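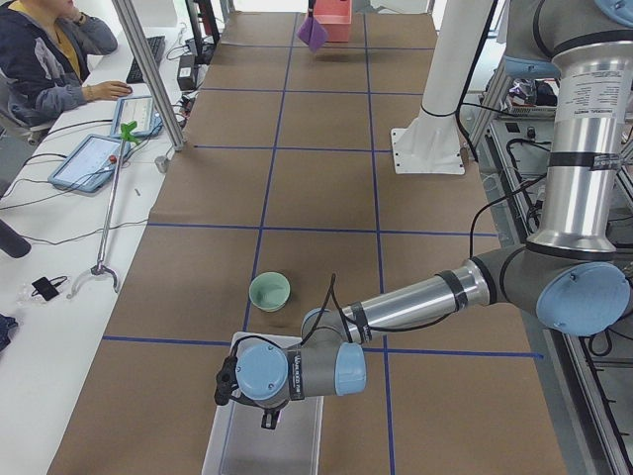 *A long worktable covered in brown kraft paper and marked off with blue tape.*

The town of Waren has had a paper mill for most of its history, and for much of that time the mill made one product. Kraft paper, the strong brown sheet used for wrapping, sacks and carton liners, still leaves the site by rail and by road. What has changed is the range of people who buy it.

Kraft takes its name from the German word for strength. The process behind it dates from the late nineteenth century and remains the most widely used method of making wood pulp. Chips are cooked under pressure in an alkaline solution that dissolves the lignin holding the fibers together. The fibers themselves come through long and largely undamaged, and it is their length that gives the sheet its resistance to tearing. Left unbleached, the pulp keeps its familiar color.

At Waren the cooking is done in a single digester house at the north end of the site. The mill runs two paper machines, the older of which was rebuilt in stages after a fire in the drying section. Ebise Ayele, the production manager, joined the company 16 years ago as a laboratory assistant and spent her first winter testing sheets for burst strength. She recalls that heavy sack grades then filled the order book. "We sold to cement and animal feed, and if those customers had a slow spring, so did we," she said. "The smaller orders were treated as a nuisance."

Those smaller orders now occupy one machine for 6 days in every month. They come from moving firms, florists, framing shops and schools, and from converters such as Bedeck, which cuts the mill's lighter grades into gift wrap and table covering. Bedeck asks for a smooth face that will take a printed pattern. Prondley, a packaging merchant, prefers a rougher sheet that grips when folded around crockery. Both are made from the same pulp, and the difference lies in the pressing and finishing.

The growth in light grades has brought its own difficulties. Short runs require frequent changes of weight, and every change produces a quantity of off-grade paper that must be returned to the pulper. The mill has responded by grouping orders by weight and asking customers to accept fixed production dates. Some have objected. Prondley held out for a year before agreeing to the schedule, and still keeps a reserve of 1,000 rolls in its own warehouse against late delivery.

Fiber supply is the larger concern. Long-fibered softwood has become more expensive, and the mill competes for it with lumber yards and fuel pellet plants. Recycled fiber can replace a portion, but fibers shorten each time they are pulped, and a sheet with too much recycled content will split at the fold. Trials of a blended sack grade, known inside the mill as Bang after the sound of the drop test, have continued for 3 years. The current version passes when dry and remains inconsistent in humid storage.

Ms. Ayele does not expect the blend to be offered for sale before further work on the wet end of the machine is complete. A new refiner is due to be installed in January, during the annual shutdown - the only period when both machines stand idle and the digester can be opened for inspection. Orders for the weeks that follow are already being taken.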